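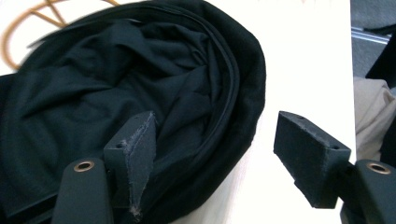 図1　たたむ前の黒い布もの。丸めたまま白い天板に置いた状態です。

2　台の上に広げて、たたむ

このたびはZulliaたたみ板セットをお使いいただき、ありがとうございます。第1章では箱の中身の確認と、板の継ぎ目の留め方までをご案内しました。第2章では、いよいよ洗濯ものを台の上に置き、広げ、たたみ、しまう場所へ持っていくまでを順番にお話しします。少し長い章ですが、最初から通して読まなくても大丈夫です。お手元の布を一枚出して、読みながら手を動かしていただくのがいちばん早いと思います。

例としておもに使うのは、黒いやわらかな布ものです。Tシャツや薄手のセーターのような、くたっとしたものを思い浮かべてください。黒いものは、丸まっているとどこが襟でどこが裾なのか、ほんとうに分かりにくいですよね。何枚も重なった縁が見えていても、裾の折り返しなのか、襟がくるりと巻きこまれたものなのか、ちょっと見ただけでは区別がつきません。黒い服で手順を覚えてしまえば、白いシャツや柄ものはずっと楽に進みますので、あえて難しいほうから始めることにしました。

2-1　台を選ぶ

本セットには台は付いていません。食卓でも、作業机でも、ミシン台でも、ふだんお使いの平らな台の上でお使いください。ただし、次の点だけは先に見ておいていただけると安心です。

1. たたみ板を開いて置き、手前に手首を載せられるくらいの余裕があるか確かめます。板のたたみ幅は34センチですが、袖を広げる分は板の外に出ますので、左右にもゆとりをみてください。

2. 台に両手をついて、軽く体重をかけてみます。がたつくようでしたら、脚の下に厚紙をはさむか、別の台に替えてください。

3. 天板を乾いた布でさっと拭きます。糸くずやパンくずは、黒い服にはほんとうによく付きます。拭いたあと、手のひらで天板をひとなでして、ざらつきがないかも確かめましょう。

4. 明かりをつけます。黒い布のしわは、山になったところがわずかに光ることで見えてきますので、真上から強く照らすよりも、横から少し斜めに光が来るほうが見つけやすいものです。

［注意］　ぬれた台の上で使わないでください。たたみ板の裏側は紙を貼り合わせてありますので、水を吸うと反ってしまいます。

［注意］　アイロンをかけた直後の台には、熱が冷めてから板を置いてください。

［ひとこと］　白い天板は、黒い服の輪郭がはっきり見えるのでおすすめです。そのかわり明るい窓辺ではまぶしく感じることがあります。そんなときは座る向きを変えるか、レースのカーテンを引いてみてください。長くたたんでいると、このまぶしさが意外とこたえます。

2-2　台の上に置いてあるものをどうするか

台の上には、たいてい何かしら先客がいるものです。籐やつるで編んだようなもの、ひもの輪、読みかけの本、眼鏡。全部片づけてから始めるのが理想ですけれど、毎日のことですから、そこまで頑張らなくてもかまいません。

1. 板を置く場所だけ、まず空けます。

2. 残したいものは、奥の左右どちらかの隅に寄せます。利き手と反対の側が邪魔になりません。

3. 編んだものを近くに置いたままにするときは、布がかぶさらないところまで離します。編み目の端やひもの先は、やわらかな編み地に引っかかりやすいところです。

4. 飲みもの、ペン、はさみは、台から下ろしてください。これだけは、どんなに急いでいるときでもお願いします。

［注意］　編んだものに布が引っかかってしまったときは、引っぱらないでください。編んだもののほうを片手で押さえ、もう一方の手で、引っかかったところのすぐそばの布をつまんで、来た方向へ戻すようにゆっくり外します。糸が出てしまった場合は切らずに、裏側から毛糸針で引きこんでください。

2-3　丸まった布をほどく

かごから出したばかりの服は、ひとかたまりになって、端が幾重にも巻きこまれていることがあります。ここで裾らしきところをつかんで一気に振り広げたくなるのですが、どうか少しだけこらえてください。巻きこまれた袖が伸びてしまうことがありますし、振った拍子に隣のカップを倒した、というお便りもいただいています。

1. かたまりを台のまん中に、そっと置きます。端が台の縁から垂れているようでしたら、台の上に戻しておきます。

2. 両手のひらを上から軽く当て、ふわっと押さえます。布の厚いところと薄いところが、手で分かるはずです。厚いところが、布の重なっている場所です。

3. いちばん外側に回っている縁を探します。指先で縁をたどっていくと、縫い目の硬いところに行き当たります。

4. その縁を片手でつまみ、もう片方の手でかたまりを押さえながら、巻きとは反対の向きにほどいていきます。急がず、布がついてくる分だけで十分です。

5. 布がゆるんだら、つまんだところが襟か、裾か、袖口かを見ます。首のタグに指が触れたら、そこが襟の後ろです。

6. 襟の後ろを自分から遠い側へ、裾を手前へ向けて置きなおします。

どうしても向きが分からなくなったときは、いったん両手で持ち上げて、しばらく下げたままにしてみてください。布の重みで裾が下りてきて、形が見えてきます。

［ひとこと］　目の見えにくい方や、夜に明かりを落としてたたむ方からは、タグを頼りにするのがいちばん確実だと教えていただきました。タグを切ってしまった服には、襟の後ろの内側に、色の目立つ糸をひと針だけ縫っておくと目印になります。黒い服ばかりのお宅なら、ご家族ごとに糸の色を変えておくのもよい方法です。

2-4　しわを伸ばす

1. 服の背中側を上にして、台の上に広げます。袖は左右に自然に開いておきます。

2. 両手を肩のあたりに置き、手前の裾に向かって、手のひらをすべらせます。指先で押すと細い筋がつきやすいので、手のひら全体を使いましょう。

3. 脇の縫い目を両手でつまみ、左右に軽く引きます。縫い目がまっすぐになったら、手を離します。

4. 袖は付け根から袖口へ向かってなでます。

5. まだしわが残っているところがあれば、そのまま約5分置いてから、もう一度なでてください。やわらかな編み地は、広げておくだけでも落ち着いてくることがあります。お茶をいれるのにちょうどよい時間ですが、カップは台の外でお願いしますね。

［注意］　起毛した布や、表面がビロードのようになった布は、毛並みにそってなでてください。逆になでると、その部分だけ色が違って見えることがあります。

［注意］　布が湿っていると感じたら、たたまずに干しなおしてください。たたんでしまうと中まで風が通りません。

2-5　布をまっすぐに置く

しわが伸びたら、次はまっすぐに置きます。簡単なようで、慣れた方でも意外とここで曲がります。曲がったままたたむと、仕上がりがひし形になり、棚に重ねたときに少しずつ傾いていきます。

何を目安にまっすぐとするかは、台によって変わります。木の天板をお使いの方は、つい木目に服を合わせたくなりますが、木目はいつも縁と平行に通っているとはかぎりません。 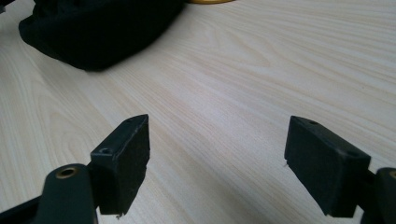
図2　淡い色の木の天板。細かな木目が左下から右上へ斜めに走っています。

図2のように木目が斜めに見える向きで座っている場合は、木目を気にせず、次の手順で台の手前の縁に合わせてください。

1. 台の手前の縁に、おなかをまっすぐ向けて立つか、座ります。体が斜めになっていると、布も必ず斜めになります。

2. たたみ板を手に取り、板の手前の辺を、台の手前の縁と平行に置きます。縁との間は、指を2本そろえて入るくらい空けておきます。

3. 板を一度そこに置いたまま、服の裾を板の手前の辺に合わせます。

4. 裾がそろったら、襟の後ろのまん中と、裾のまん中が、自分から見てまっすぐに並ぶように直します。

5. 板を静かに抜き取り、服の背中の上に載せます。板の上の辺が襟ぐりのすぐ下に来るようにします。

［ひとこと］　丸いテーブルをお使いの方は、手前の縁が目安になりません。紙テープを一本、体の正面に横に貼っておくと便利です。はがすときに塗装を傷めることがありますので、貼る前に、目立たないところで試してください。床の板目やランチョンマットを目安にしている方もいらっしゃいます。使いやすいものを見つけてくだされば、それがお宅の正解です。

［注意］　無塗装の木の台では、濃い色の新しい服の色が移ることがあります。はじめて洗った服や、色落ちの表示がある服をたたむときは、付属の下敷き布を敷いてください。淡い色の木ほど目立ちますので、お気をつけください。

［注意］　木の表面がささくれているところでは、編み地をすべらせないでください。下敷き布は、こういうときにも役に立ちます。

2-6　たたむ

さあ、いよいよたたみます。ここまで長々とお付き合いいただきましたが、たたむこと自体はあっという間です。

1. 板を片手で軽く押さえます。押さえつけるほどの力はいりません。

2. 右の脇を板の縁にそって内側へ折ります。袖はひとまず、左へ飛び出したままでかまいません。

3. 飛び出した袖を、裾のほうへ向けて折り返します。長袖の場合は、袖が脇の線に平行になるようにそろえます。

4. 左の脇と袖も、同じように折ります。

5. 板を裾の側からゆっくり抜きます。このとき、もう片方の手で襟の近くを押さえておくと、布が一緒についてきません。

6. 裾を持ち、襟の少し手前まで折り上げます。襟に重ねてしまうと、そこだけ厚くなります。

7. もう一度、同じ向きに折ります。

8. 表に返して、上から手のひらでひと押さえします。

左利きの方は、手順2から4の左右を入れ替えてください。

［注意］　板の継ぎ目に指をはさまないようにご注意ください。特に、小さなお子さんと一緒にたたむときは、板を閉じる役は大人の方が受け持ってください。

厚手のセーターは、手順7を省いて、二つ折りのまま平らに置くほうがきれいに保てます。反対に薄い肌着は、最後にくるくると巻いて立てておくと、引き出しの中で見つけやすくなります。どちらがよいか迷う厚さのものは、一度たたんで、棚に置いてみてから決めてください。

2-7　重ねる、運ぶ

1. たたみ終えた服は、折り目の丸いほうを自分に向けて重ねます。

2. 同じ色の服が続くときは、間に違う色のものをはさんでおくと、取り出すときに迷いません。黒の上に黒、その上にまた黒、という山は、朝の忙しい時間にはなかなか手ごわいものです。

3. 運ぶときは、たたみ板を閉じて、お盆のように下から差し入れます。高く積みすぎず、あごで押さえなくても歩ける高さでやめておきましょう。

4. 棚に着いたら、板の先を棚板に載せ、服の山に手を添えながら、板だけを引き抜きます。

［注意］　たたみ板に重いものを載せて運ばないでください。本や食器を運ぶための強度はありません。

［ひとこと］　階段のあるお宅では、無理に板で運ばず、持ち手のついたかごに移してください。片手は手すりのために空けておいてくださいね。

2-8　うまくいかないとき

仕上がりの幅が、一枚ごとに違ってしまう
板を載せる位置が、左右にずれているようです。襟の後ろのまん中と、板の上の辺にある小さな切りこみを合わせてください。切りこみが見えにくい場合は、白い鉛筆で印をつけていただいてもかまいません。

板を抜くと、服がくずれる
抜く速さが速いか、布がすべりにくいかのどちらかです。板を軽く左右に揺らしながら抜いてみてください。それでもついてくるときは、板の表面を乾いた布で拭いてから、もう一度お試しください。

黒い服に、細かな白い糸くずが付く
台や板を拭いても付くようでしたら、下敷き布のほうに付いていることがあります。下敷き布は中性洗剤で洗えます。タオルとは別に洗ってください。付いてしまった糸くずは、たたむ前に、粘着ローラーで一方向に取ります。

前と後ろを間違えてたたんでしまった
そのまま棚に入れても、服は何も困りません。気になる方だけ、たたみなおしてください。

板が台の上ですべる
裏のすべり止めが、ほこりで効かなくなっているようです。固くしぼった布で拭き、十分に乾かしてください。つるつるした天板では、下敷き布を敷くと落ち着きます。

2-9　片づけとお手入れ

1. たたみ板は、表面を乾いた布で拭き、継ぎ目のほこりを柔らかいブラシで払います。

2. 下敷き布は板と一緒に折りこまず、別にたたんでください。折りこむと、継ぎ目に厚みが出て、留め具がゆるみます。

3. 板は立てて保管します。直射日光の当たる窓辺と、暖房器具のそばは避けてください。

4. 最後に天板をもう一度拭いて、隅に寄せておいたものを元の場所へ戻します。

留め具は2個とも、同じ部品です。片方だけゆるくなったときは、両方まとめて取り替えていただくほうが、板の開き方がそろいます。交換用の留め具は、Drareckお客様窓口でお求めください。12月は窓口が混み合いますので、大掃除の前に必要な方は、少し早めにご連絡いただけると助かります。

次の第3章では、シーツやタオルケットなど、台からはみ出す大きな布のたたみ方をご案内します。お一人でたたむ場合と、お二人でたたむ場合とで手順が分かれていますので、当てはまるほうをお読みください。

2018年6月14日　改訂
文　Asuka Honda
手順確認　Lutfa Munshi、Colm Rafferty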